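Jandex Fabric Shaver: three months of de-bobbling

I own more knitwear than a man in a centrally heated flat can defend. Most of it had reached the stage where people at work asked if I was doing all right. So in August, when no sane person is thinking about jumpers, I bought the Jandex.

It is a squat plastic thing with a mesh head, a blade behind the mesh and a pot at the back for the fluff. The box promises up to 200 garments per blade, and I can't argue with that because I have nowhere near 200 garments. Five jumpers, a cardigan and a blanket in, the blade still cuts.

On plain wool it is very good. My grey crew neck went from sheep to shirt in one episode of a detective series. There are three speeds, of which the first does nothing and the third sounds like a moped in a biscuit tin. Use the second. 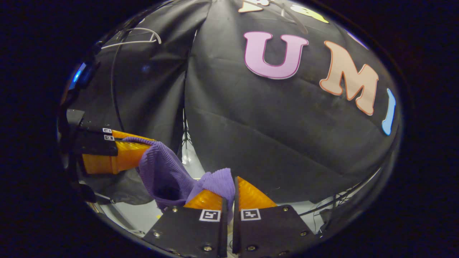
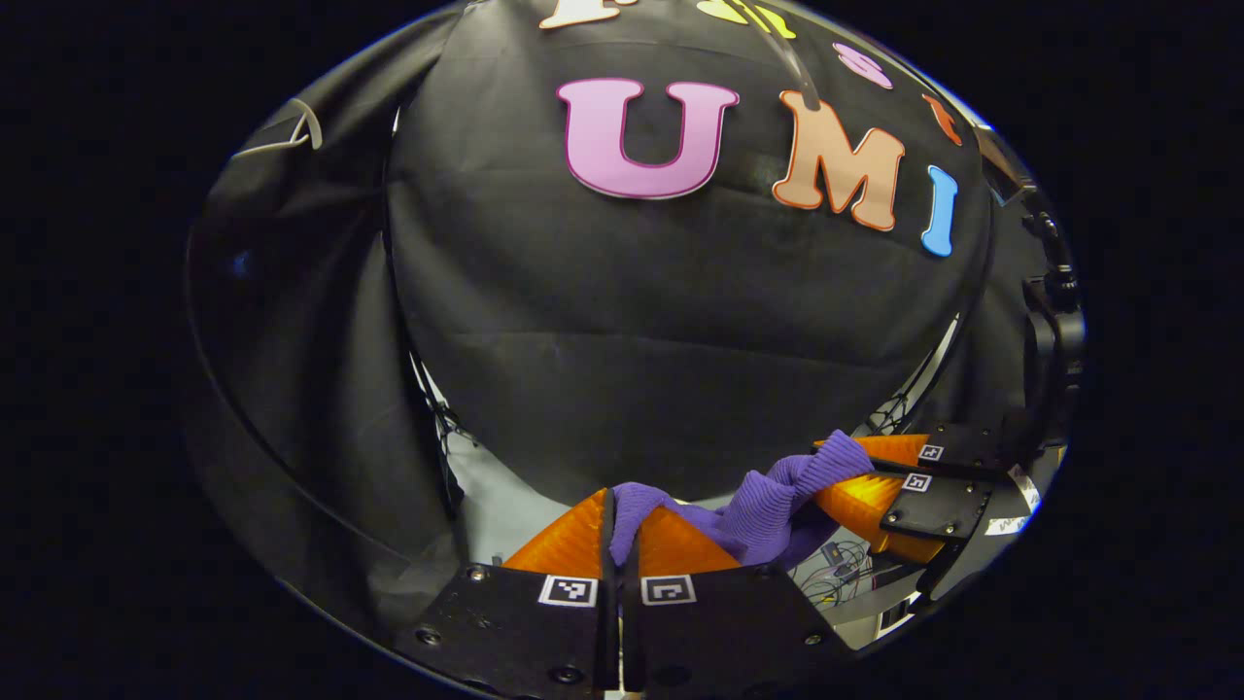

Ribbing is where it earns its keep, or doesn't. You have to go along the ridges, slowly, with the cloth pulled flat. Go across them and the head skips, and you get a neat row of bald patches. The leaflet covers this in one line, after a long paragraph about not using the thing in the bath.

My old Haston, which died last winter, had a depth ring you could twist for thicker knits. The Jandex has a clip-on guard that falls off if you look at it sternly. I found mine inside a sleeve. The Haston also ate batteries, mind, and the Jandex charges off a phone lead and runs for the best part of an evening.

The pot is too small. It fills up halfway down a cardigan, and opening it over a carpet is a mistake you make once (I made it twice). Spare blades cost £5 each, and the £18 I paid for the shaver included one.

Four stars. It would be five with a guard that stayed on.

Rónán Moriarty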